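1월 · 글 Patricio Retamal
조회 1329 · 댓글 8 · 공유 71

판타지 세계 설정 강의 노트 4주차: 지명과 언어

지난주에 그린 대륙 초안을 계속 사용한다. 오늘은 지도에 이름을 붙인다. 지명은 한 개씩 떠오르는 대로 짓지 말고, 먼저 그 땅에 사는 집단별로 소리 규칙을 정한다.

1) 소리 목록
집단마다 자주 쓰는 자음과 모음을 고른다. 수업용 세계에서 북쪽 해안 사람들은 st, lt처럼 자음이 겹치는 소리를 쓴다. 항구 Stiltunum이 여기에 속한다. 내륙의 Plurov는 -ov로 끝나는데, 이 어미는 '강가의 마을'을 뜻한다. 같은 강을 따라 있는 마을 두세 곳에도 같은 어미를 붙여 둔다.

2) 지형어
산, 강, 만, 고개에 해당하는 낱말을 집단별로 하나씩 정한다. 지형어는 짧을수록 다른 말과 붙이기 쉽다.
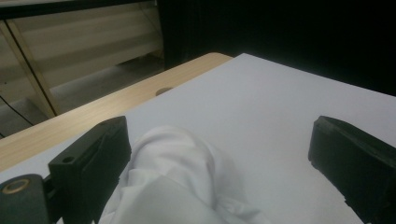

3) 이름의 변화
정복이나 이주가 있었던 지역은 옛 이름이 깎여 남는다. Haken 고개는 원래 네 음절이었으나 남쪽 상인들이 줄여 불렀다는 설정이다. 지도에는 현재 이름만 적고 옛 이름은 연표에 따로 기록한다. Declercq처럼 가문 이름에서 온 지명은 영지가 바뀌어도 그대로 둘 수 있다.

4) 표기
한글로 옮길 때는 표기 원칙을 먼저 세운다. 소설 본문과 지도의 표기가 다르면 독자가 다른 장소로 읽는다.

과제
지명 60개를 표로 정리한다. 열은 이름, 집단, 뜻, 위치로 한다. 뜻이 없는 이름은 8개까지 허용한다. 다음 시간에는 이 표를 가지고 교역로를 그린다.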